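Workshop Tips: Trying Out a Gripper on Clear Parts

Clear acrylic and glass are the hardest things we hand to a new gripper. Aaliyah Vachon tried the Sergate hand and the older Dredero on them in June, and these are the notes we kept.

Put a dark matte cloth under everything. Clip it at the edges so it can't creep when the arm pushes down. Black or charcoal both work.

Pick lint off the cloth before each run. The Vik controller takes a white speck for the rim of a part more often than you would think.

Test with odd shapes as well as easy ones. Funnels, tubes, a rod on a flat base — each asks for a different grip.

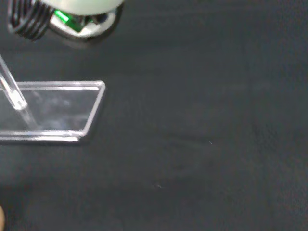
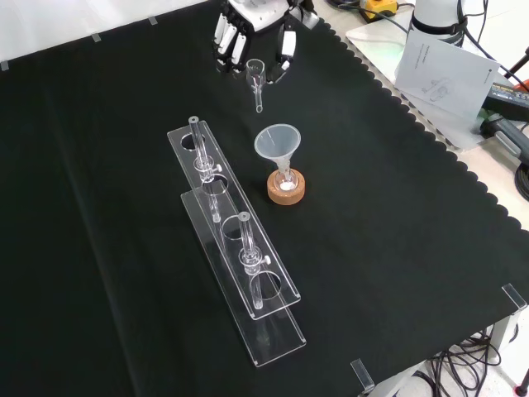

Start the closing force low. We go up in steps of 30 grams and stop at 500 for glass. The Dredero needed more force than the Sergate on thin stems and let go of them more often.

Turn off any lamp that shines straight at the work. Glare hides edges from a wrist camera, and a second camera on a fixed mount helps a lot.

Keep the manual where you can read it from the stop button. Ours lists error 888 on the last page, and it only means the thumb needs homing.

Wipe the finger pads with a damp cloth after about 30 grasps, and let them dry before you go on.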